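About Us > Who We Are

Search this site Enter keyword Go

About Wilthorpe Hearing and Balance

Saturday, September 30, 2023 | By Adelmo Marchetti, Practice Director

Wilthorpe Hearing and Balance is an independent practice providing hearing tests, hearing aid fitting and balance assessment for adults and children over the age of 5. The practice occupies the ground floor of the Zeman Building and serves patients from the town itself and from the surrounding communities, including Plernby.

Our Practice

The practice was opened by Adelmo Marchetti, who had worked for many years in hospital audiology departments before establishing an office of his own. It began as a single consulting room with one test booth. There are now three booths, a separate room for balance testing, and a workshop in which minor hearing aid repairs are carried out on the premises.

We are not owned by, or financially tied to, any manufacturer of hearing aids. Patients are shown devices from several makers and at several prices, and are given a written quotation before any order is placed. A patient who does not wish to purchase a device after testing is under no obligation to do so, and a copy of the test results is provided in either case.

Hearing Care for Adults

Hearing loss usually develops slowly, and many people have lived with it for years before they ask for a test. Common early signs are difficulty following speech in a restaurant, a television volume that other members of the household find too loud, and a sense that people are mumbling. Ringing or buzzing in the ears may also be present. Sudden loss of hearing in one or both ears is a different matter and should be treated as urgent – please contact a physician or emergency department the same day and do not wait for an appointment with us.

A full adult assessment includes an examination of the ear canal, a pure tone test in the booth, and a speech test. Patients over the age of 65 are advised to return once a year, or sooner if they notice a change.

Hearing Care for Children

Appointments for children are led by Arnel Tan, Senior Audiologist. Younger children are tested by means of simple listening games, in which the child responds to each sound with a small action such as moving a block or placing a peg. A parent or guardian remains in the room throughout. Written reports are sent to the family and, with signed consent, to the child's school and pediatrician.
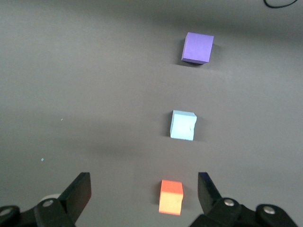 Balance Assessment

Dizziness and unsteadiness can arise from the inner ear, and these patients are seen by physician referral only. The assessment is longer than a hearing test and may leave the patient feeling tired. We ask that patients arrange for someone else to drive them home, and that they bring a current list of medications.

Records and Privacy

Test results and correspondence are held in the Lultidico records system, which the practice adopted in August. Patients may request a copy of their records in writing at any time. Results recorded before the change have been transferred and remain available to the clinician at each visit.

Fees and Insurance

A schedule of fees is available at the front desk and will be mailed on request. Coverage for hearing tests and hearing aids varies considerably between plans – patients are encouraged to confirm their benefits with the insurer before the appointment. Payment for hearing aids may be divided into monthly installments.

Visiting Us

Wilthorpe Hearing and Balance
Zeman Building, Suite 3
1168 Plernby Road

Patients are seen by appointment. The entrance is level with the parking lot, and an induction loop is installed at reception. Spare batteries and replacement tubing may be collected during office hours without an appointment.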